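# Lithuanian and Estonian songs return to Ollside for harvest weekend

The Baltic community of Ollside will hold its harvest festival again this August, and the organizers invite everybody, whether they have a Baltic grandmother or not. The program has dancing in the street, a choir concert, a rye bread competition and a long evening of folk music beside the river.

It is the 17th time that the festival takes place. The first one was held in the yard of the Lutheran church on Punden Street, with one accordion and two tables of food. Last year the gate counted 3,149 visitors over the weekend, the best result until now, and the food was finished before supper on the second day. This year the kitchen has promised to cook more.

"We were very happy and also a little ashamed," said Jurgita Grigaitė, who leads the festival for the fourth year. "People came from Evirard by bus and we had only beet soup left for them. It was good soup, but they wanted dumplings."

The opening parade starts at 10 a.m. from the fire hall and goes down Punden Street to the fairground. The dance groups will walk first, in costume, and after them the brass band from Evirard, the school children with their wreaths and the old tractors. Anybody who wants to walk with a group can come to the fire hall half an hour earlier. Dogs on a leash are welcome in the parade but they cannot enter the food tent.

After the parade the harvest wreath will be carried onto the stage, and the choir will sing. The choir has 17 singers from Ollside and is joined this year by guests from Evirard, who have practised the same songs at home since spring. Most of the songs are Lithuanian and Estonian, with two in Latvian and one in English. The words will be printed in the program, with translation, so the public can sing too.

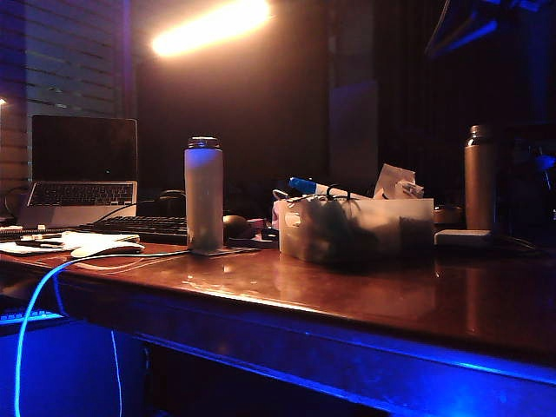 The dancing begins at 1 p.m. on the wooden floor beside the stage. Priit Strazds will teach the simple circle dances to beginners for the first hour, and he asks people to wear shoes that stay on the foot. Later the floor belongs to the regular groups, but in the evening it is open to everyone again.

Mr. Strazds came to Ollside as a young carpenter and built the first dance floor himself. The one used now is newer and larger. He remembers when the dancers had to stop each time a truck wanted to pass.

"The drivers were polite," he said. "Some of them got out and danced one polka, and then they drove to Evirard."

The rye bread competition has changed its rules. In the past years each baker could bring as many loaves as he wished, and the judges became tired. Now it is one loaf for each baker, baked at home, with a written list of what is inside. Loaves must be at the judging table in the community hall by 11 a.m. There is a separate class for bakers under 16, and a new class for sweet breads. The winner of the main class receives a wooden bread board and a sack of flour, and the bread is sold by the slice after the judging.

Children have their own corner behind the hall. They can make straw stars, paint wooden spoons and try the bow and arrow with soft tips. A puppet play about a hedgehog and a greedy miller is shown at noon and again at 3 p.m. It is played in English, although the hedgehog says a few things in Estonian.

The evening concert starts at 7 p.m. with the kannel and fiddle group Sisay, which has not played in Ollside before. The group learned many of its tunes from old recordings and plays them without microphones when the place is small enough. On the fairground there will be loudspeakers. The bonfire is lit when it becomes dark — if the fire chief allows it. In a dry summer there will be lanterns in place of the fire, as it happened two years ago.

On the second day the program is quieter. There is a church service at 10 a.m. with hymns in four languages, followed by coffee in the hall and a display of woven belts, mittens and tablecloths from local families. Visitors who have old photographs or letters from the Baltic countries can bring them to the table near the window, where members of the society will help with reading the handwriting.

Entry to the fairground is $4 for adults and free for children under 12. The parade, the church service and the display are free for all. The evening concert is included in the entry, but the supper tent has only 400 seats, and a supper ticket must be bought separately. Supper tickets can be picked up at the Ollside library and at the bakery on Punden Street. What is left will be sold at the gate.

Parking is on the school field, with a short walk to the fairground across the footbridge. Cars with a disabled permit can park behind the hall. The bus from Evirard leaves from the old train station at 9 a.m. and goes back at 5 p.m. and once more after the bonfire. The organizers ask visitors to bring their own chair or blanket for the concert, as the benches near the stage are kept for the choir and for older guests.

In case of rain the concert and the dancing will move into the hall. The parade will walk in any weather.

Bakers and families who wish to show handwork should leave their name at the library desk before the end of the week ahead of the festival. Mrs. Grigaitė is still looking for two strong people to carry the harvest wreath, which is heavier this year, and for somebody who can lend a second coffee urn.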